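From: Silviu Coman
To: Osteck residents' list
Subject: Re: Summer opening hours and the quiet season

Da-eun Cheon wrote:

> Could someone confirm what closes after May? The sheet by the Joo hall door still shows the winter timetable, and two of my neighbours stay all year. Also, is the water turned off at the empty plots automatically, or do owners have to ask?

Da-eun,

The sheet at the hall is out of date. The summer timetable runs from June to the end of September:

- Pool: 6.30 to 11 in the morning, then from 5 until 9. The midday closure is for dosing and backwash.
- Craft room: mornings only.
- Library: unchanged.
- Hall kitchen: by booking. Write to Driss Ragab.

Water is not turned off automatically. Each plot has its own stopcock, and the site office will only close it on a signed form. Last summer 11 owners left without sending one. The worst leak ran for most of August and the meter showed 2,642 litres over the previous reading — the owner was billed for all of it.

If you are leaving for more than 30 days, please also set the cooling to 30 degrees and not off. Vinzenz Oberholzer lost the veneer on two cupboards with it off. 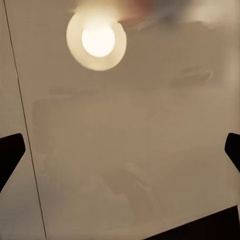
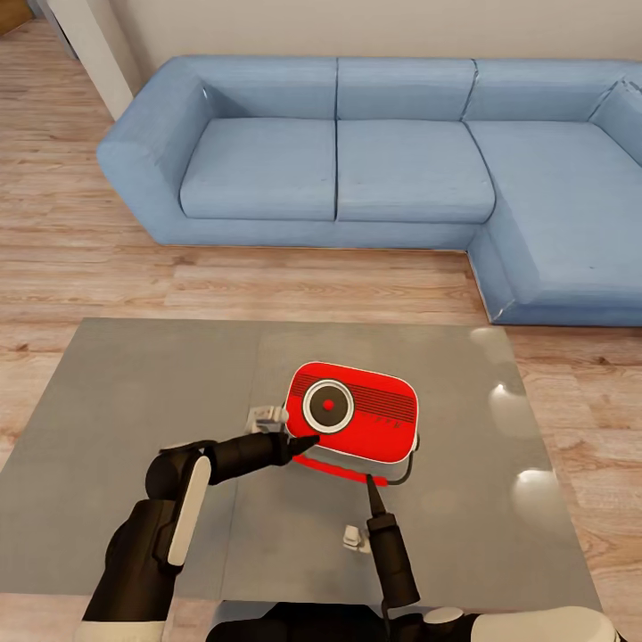 *Second picture: light blue corner sofa, red radio on the grey table.*

The Nistden Road gate will be on the keypad only from June. Old cards from Turulis, the previous gate contractor, will stop working on the same date. New codes are handed out at the office against a plot number and are not sent by email.

Bus: the shuttle drops to one run each morning, leaving the hall at 8.40. It will not wait. Narayanan Salian keeps the list of people who want a seat; there was a fair amount of space last year, but put your name down anyway.

I have not had an answer on whether the bowling green will be reseeded in September or October. The contractor wants the irrigation valves replaced first, and the quote for those has not arrived.

Silviu
Plot 40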